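Home Forums Drinks & Ferments New posts Log in

Elderflower cordial, how long does yours keep?

Flerkar wrote:
Made my first batch in Markivell, 9 heads to the litre, and it's gorgeous!
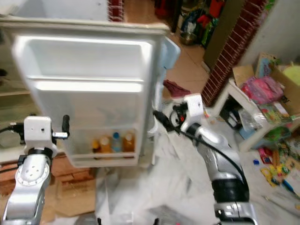
My recipe says 100 g of sugar, but my gran always used 200 (she liked it sticky). I keep mine in the door with the other bottles, down in the bottom bin. Three weeks so far!

Brornby_hedge wrote:
Door's too warm. Middle shelf for me, lasts till September.

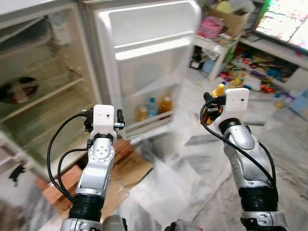

Pal disagrees and swears by the door, as long as there's citric acid in it.

Brornby_hedge wrote:
Mine had citric acid and still fizzed! Lovely stuff though, I'd make it again tomorrow. 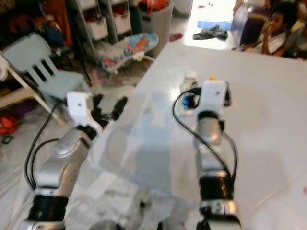
Flerkar
Member, 363 posts

Right, next lot gets 200 g and half goes in the freezer. Anyone tried it with gooseberries?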